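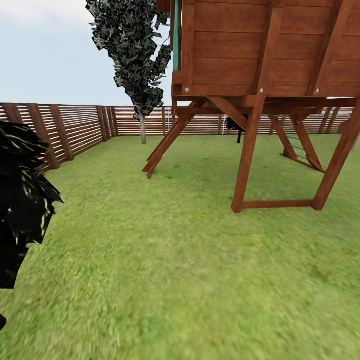 4. Yard pick-up task

This section explains how to set up and run the yard pick-up task in Favesel. The task is a simple household chore: the robot walks on the lawn, finds the small objects, takes them from the grass and puts them in a basket. Please finish section 3 (installing the Jivlow controller) before you begin.

Last changed: Nov 23, 2020

4.1 What to expect

Many new users ask us if a humanoid can already do this chore without help. Our answer for now is "partly". Walking to the object works well. Taking a small round object out of grass with one hand, while the other hand holds a basket, is still difficult. In our last long test of 500 attempts, the Jivlow controller put the object in the basket 108 times. A child does this much better, and we do not advise anybody to plan a real product on these results. The task is useful for comparing controllers and for learning where they fail.

All results in this section come from the simulator. We have not tested the controller in a real garden, where the grass can be wet and the ground is not flat.

4.2 Load the yard

1. Start Favesel and wait until the status line says Ready.
2. Open the Scenes menu and choose Shin Backyard.
3. Set the object type to Egg and the container to Basket.
4. Set the basket hand to Right. The left hand is then the picking hand.
5. Type a seed number. We use 3,542 in all our tests. With the same seed the objects are placed at the same points every time.
6. Press Build and do not move the view until the yard is complete.

Note: If the grass looks gray or has no texture, your graphics driver is too old. Close the program, update the driver and start again from step 1.

Caution: Do not change the object type while an attempt is running. The program will accept the change, but the score of this attempt will be wrong and there is no warning.

4.3 Check the hands

1. Open the Hands panel and press Open Both.
2. Wait until the two finger values stop changing.
3. Compare each hand with its close view.
4. Press Close Both, then Open Both again.

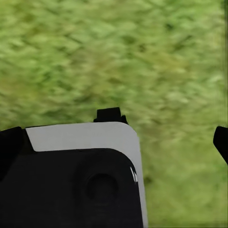 A hand that is not fully open is the most common reason for a failed first attempt, so please do this check also when you are in a hurry. Look at the distance between the two black fingers. They should stand wide apart, with one on each side of the view and open grass visible in the gap. The small white marks on the black housing are too small to read at this distance - do not use them to decide which hand you are looking at. Use the name at the top of the Hands panel.

If one finger stays closed, press Reset Hand and repeat the check. If the problem comes back, the calibration file is damaged and must be made again (section 3.6).

4.4 Run the attempts

1. In the Run panel, set the number of attempts. For a first comparison 100 is enough.
2. Choose the start position. Lawn Center is the easiest one, and Under Platform is the hardest.
3. Set the time limit for one attempt.
4. Turn on Save Head View if you want to look at the failures later. This needs much disk space.
5. Press Run.

You can stop at any time with the Space key. The attempts which are already finished will be saved.

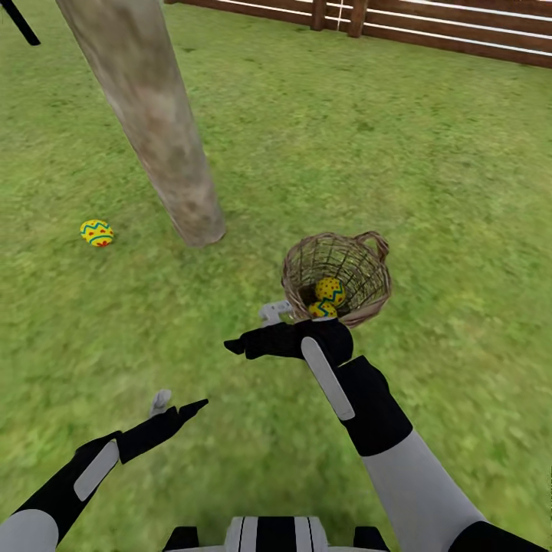

During the run, the score line shows three values: Found, Lifted and Placed. Found goes up when the robot stops within reach of an object. Lifted goes up when the object leaves the ground. Placed goes up only if the object is still in the basket at the end of the attempt. An object that falls out again is counted as Lifted, but it is not counted as Placed.

Note: Sorkora, the older controller, does not report Found. Its first column is always zero and you can ignore it.

4.5 Common problems

The robot stops in front of a post and does not go around it. Increase the Clearance value in small steps. If it is too high, the robot will refuse to go near the playset.

The hand pushes the object away. Reduce the approach speed. This makes every attempt longer, so the time limit must be increased too.

The basket tips when the robot bends down. Turn on Keep Level in the Hands panel. With Sorkora this option is not available.

The robot finds the same object again and again. The object is probably lying against the fence, where the fingers cannot go behind it. Choose another seed, or write the attempt as failed and continue with section 5.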